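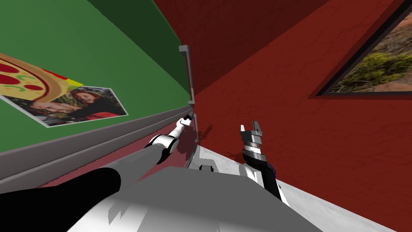
Vurkach Releases Nullutow 7, a Package of Simulated Kitchens for Two-Armed Robots

TIRNINE, December. Vurkach, a developer of simulation software for robotics, announces that Nullutow 7 is available from this month to all customers. Nullutow is a package of ready simulated rooms in which a team can practice and test household work with a two-armed mobile robot before the same work is tried in a real home. The new version contains 309 kitchens, a new contact model for handles, and a test report which can be read also by people who do not write software.

The first version of Nullutow was made for a small number of laboratories, and it offered tables and simple objects only. Over the years, customers asked us more and more for doors. A robot that can pick up a cup from a table is still of little help in a kitchen if it can't open the cabinet where the cup is kept. For this reason the work on version 7 started from cabinets, drawers and refrigerators, and it took the team 18 months.

"We wanted to give the customer a kitchen in which everything that looks like it opens does open," said Līga Bite, head of product at Vurkach. "In our older rooms, many fronts were only a painted surface. A robot would reach for a handle and there was nothing behind it. Customers wrote to us about this very politely, but they wrote often."

Doors, handles and the two hands

Version 7 includes 854 opening parts, which are hinged doors, sliding drawers and lids. Each of them has its own weight, friction and opening limit, and the customer can change all three values in a simple settings file. The handles are modeled as separate bodies with correct thickness, and the fingers of the gripper can close on them, slip on them or miss them. In earlier versions the door was attached to the gripper automatically when the distance was small enough. This shortcut has been removed. It can be turned on again for teams that have older tests and want to compare the results.

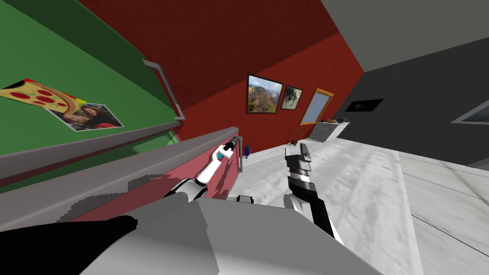
A good handle task depends very much on where the robot stands when it begins. In Nullutow 7 the starting position of the robot base is varied in every run, and so are the height of the body and the angle from which it looks at the room. Our standard cabinet test is passed only when the fingers hold the bar itself, as the left gripper does with the slim gray handle on the pink-red cabinet front, and the door is then moved by this grip. The second arm is free to wait with open fingers, as the right one does, but it is still checked for collisions during the whole run. Many customers told us that the waiting arm is the one which causes trouble. It stays outside of the attention of the control program and it hits a counter or a neighboring door when the robot turns.

The test report now gives a separate line for each arm. It lists the first contact, the grip time, the largest force on the handle and every collision, with the name of the object which was touched. A short replay is saved together with the report. The replay can be viewed from the robot's own position or from a free position in the room, and no license is needed for viewing it, so it can be sent to a customer or to a colleague in another department.

Rooms which look lived in

The second large part of the release is the look of the rooms. Control programs that use camera images can learn the wrong thing when all training rooms are clean and similar. A program may connect "refrigerator" with a plain white surface, and then it fails in front of a refrigerator with magnets and drawings on it. Version 7 therefore adds wall colors, worn surfaces, posters, printed photographs, framed pictures, windows with different views outside, and small objects on the floor. These items are placed by rules, and the customer decides how many of them to allow.

The colors were chosen to be wider than what most people would select for their own kitchen. Strong reds and greens are included together with the usual white and beige.

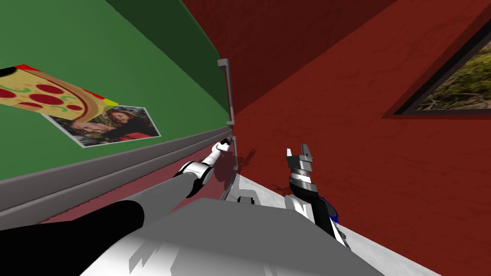

Light and shadow can also be changed during the test. A shadow of the robot's own arm is a known difficulty, because it moves across the surface at the same moment when the program must decide where the handle is. In Nullutow 7 the shadows can be made softer, harder or switched off completely, and the same run can be repeated with each setting. In this way the team can find out if a failed grip was a problem of seeing or a problem of moving.

"I used to spend the first two weeks of each project only on building a room," said Austra Eglītis, who leads testing at Mockus, a maker of control software for service robots and an early user of the version. "Now we select thirty kitchens in the morning and the runs are finished before I go home. What I value most is that the report shows me the failures in order of how often they happen. With the drawers we found an error in our own wrist limits which was there from the beginning of the project."

Mockus tested the new version during its last four months of development. The company asked for several changes, and the most important of them is now part of the product: a run can be stopped at any moment, saved, and started again from the same point with a different control program. It also asked for shorter loading times. This was improved for single rooms, but the loading of a large group of rooms is still slower than we would like, and the work on it continues.

What is included

The package contains the rooms, the opening parts, two robot models with parallel grippers, the test report tool and 40 prepared tasks. The tasks go from the touching of a handle up to longer jobs, for example opening a cabinet, taking out a bowl and closing the door again. Customers can load their own robot model if it is described in one of the common formats. The manual explains this process step by step, and our support team will check the first model of each customer without extra cost.

Nullutow 7 runs on a normal workstation with one graphics card. A larger machine is useful when many rooms are run at the same time. The package can be installed fully on the customer's own computers, and an internet connection is needed only for the activation and for updates.

Known limits

Liquids and soft materials, such as towels and bags, are not supported in this version. Glass doors can be opened but their reflections are simplified. Results from the simulation should always be confirmed with the real robot, especially when heavy doors are involved, and the manual includes a recommended procedure for it.

Availability and price

Nullutow 7 is offered as a yearly license per team, with a reduced price for universities and schools. Customers with a valid license for version 6 receive the new version free of charge. A trial with seven rooms can be requested from the Vurkach sales office and is valid for one month. Groups which need a room built after their own floor plan can order it separately, and the delivery time is agreed individually.

About Vurkach

Vurkach develops simulation software for companies and research groups that work with mobile robots. Its office is in Tirnine, where also the customer courses take place. The next course, for beginners, is planned for spring, and the registration is open on the company's website.

Press contact: Līga Bite, Vurkach, Tirnine. Replays and additional material for editors are available on request.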